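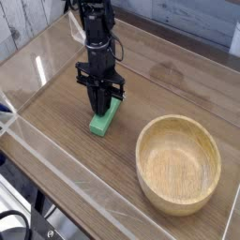
木の器と「置き場所」についての制作レポート
生活デザイン演習 課題2 提出日:2020-12-10

1.このテーマを選んだきっかけ

わたしの部屋の机には、いつも細かいものが散らばっています。消しゴム、クリップ、鍵、飴の包み紙、それからどこから来たのか自分でもわからない積み木のような部品。片づけなければと思いながら、つい端に寄せるだけで終わってしまう毎日でした。そんなとき、実家の母が鍵を入れるのに使っている木の器のことを思い出したのです。蓋も仕切りもないただの丸い器なのに、家族みんながちゃんとそこに鍵を入れるのですよね。あれはどうしてだろう、と考えはじめたら止まらなくなって、演習の課題にしてしまいました(先生には「地味だけど面白そう」と言っていただけて、とてもうれしかったです!)。

2.使ったもの

用意したものはとても少なくて、丸い木の器がひとつ、緑色の細長い直方体のブロックがひとつ、それに木目の天板のテーブルです。器は明るい蜂蜜色で、内側にも木目が見え、縁は丸みがあってやわらかい印象です。はじめは雑貨店Vuvierで見かけた陶器の小鉢も候補にしていたのですが、机の色となじむものがよいと思い、木のほうに決めました。

ブロックは淡いミント色です。色については本当に迷いました。茶色い天板と黄みのある器のあいだに置くものですから、茶系の小物だとすっかりまぎれてしまいます。反対に真っ赤では目立ちすぎて、器よりそちらばかり気になってしまう。淡い緑はその中間で、どこにあるかはすぐにわかるのに、器のとなりにあってもけんかをしません。色の名前を調べるのに、友だちに借りたKekilardの色見本帳がたいへん役に立ちました。

3.三つの置き方

今回は、ブロックと器の関係を3通りに分けて考えてみました。ひとつめは器の外、つまり机の上にじかに置く状態。ふたつめは器の縁に立てかける状態。みっつめは器の中に入れる状態です。

机の上にじかに置くと、細長いものはどうしても向きが気になります。天板の木目に沿っていれば落ち着いて見えますし、少しでもずれていると、なんとなく直したくなる。わたしは几帳面なほうではないのに、それでも気になるのですから不思議です。縁に立てかけるのは、正直にいうとあまりうまくいきませんでした。器の縁が丸いので、角ばったものは滑りやすいのです。これはスケッチの段階ではまったく気づかなかったことで、やはり手を動かしてみないとわからないものだなあと思いました。

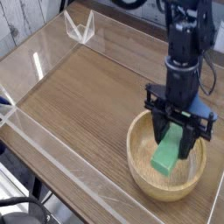

器の中に入れる場合は、向きの問題がずいぶんやわらぎます。丸い壁に囲まれていると、斜めになっていても「入っている」というだけで片づいて見えるのです。実家の鍵もきっと同じで、きちんと並べなくてよいから、みんなが続けられるのだと思います。四角い箱だったら、わたしなどはたぶん端から揃えようとして、三日であきらめてしまいます。

ただ、困った点もあります。長さのあるものは、内側の曲がった面にあたって片方の端が浮きやすくなります。ペンや定規のようにもっと長いものなら、縁からはみ出してしまうでしょう。また、底の木目がきれいなので、ものをたくさん入れて隠してしまうのが少しもったいない気もしました。器は半分くらい空いているほうが、次のものを入れたくなる。これは授業で読んだPylypenkoの収納の冊子にも似たことが書いてあり、読んだときはぴんとこなかったのに、今回ようやく腑に落ちました。

4.器と机の距離

もうひとつ書いておきたいのが、距離のことです。器のすぐそばに小物があると、見た人は「これは入れるものだな」と自然に思います。ところが机の反対側まで離れると、それぞれ別のものに見えてきて、入れようという気持ちが起こりにくくなります。わたしの部屋でも、棚の上に置いた小皿はちっとも使われず、手元に移したとたんに使うようになりました。
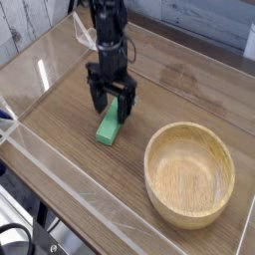
図3 器の外に置いた緑のブロックと、空の木の器

5.これからの予定

来年の3月には、学科の展示で小さな器をいくつか並べてみたいと考えています。器の深さを少しずつ変えて、鍵やクリップを実際に入れてもらえるコーナーができたら楽しそうです。展示の台はNanovellの組み立て式のものを借りられるかどうか、いま問い合わせているところです。色についても、今回は緑だけでしたので、次は紺や薄い灰色も試してみるつもりです。

なお、母にこのレポートの話をしたところ、あの器はもともとみかんを入れるために買ったものだと教えてくれました。次に帰ったら、写真を撮らせてもらって付録に加えます。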